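# What is gravity?

Gravity is a pull. The Earth pulls everything towards its middle.

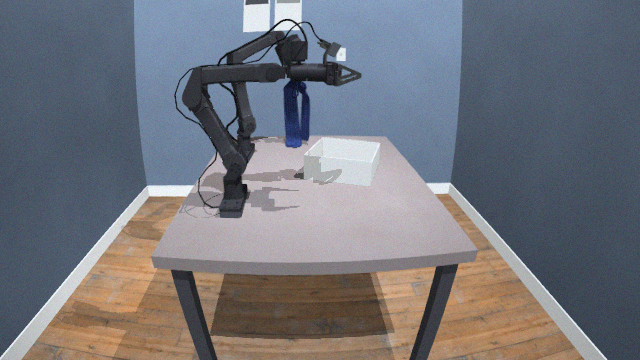 Thanasis Karagiannis asked whether it stops at night. It doesn't, and it works indoors too.

The more stuff a thing is made of, the harder the pull. We call this pull weight. 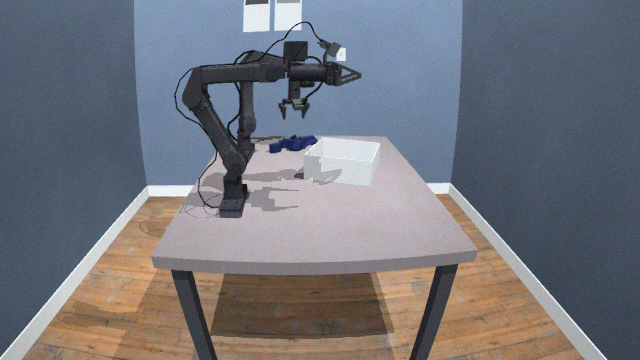
On the Moon you would weigh only a sixth as much.

Soft things droop when they are held up. 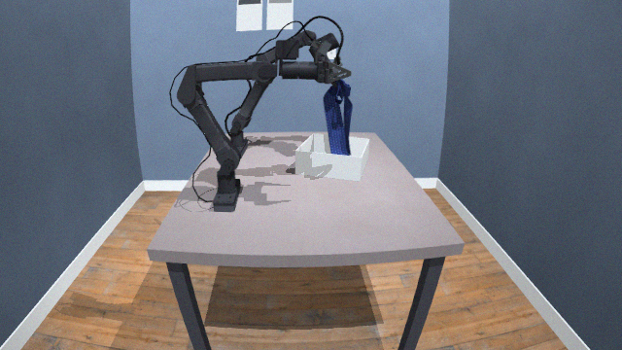 *Dark blue fabric hanging down into a box.*

Stiff things can push back.

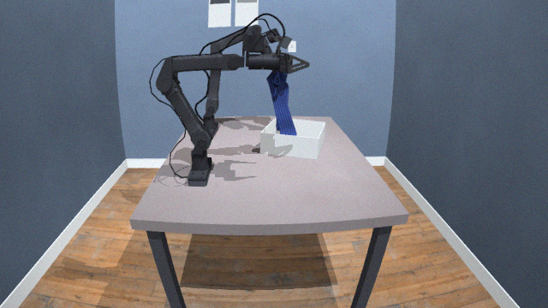 The floor pushes up on your feet, so you don't sink. A table pushes up too. The dark grey legs under the front corners help to carry the weight of the top.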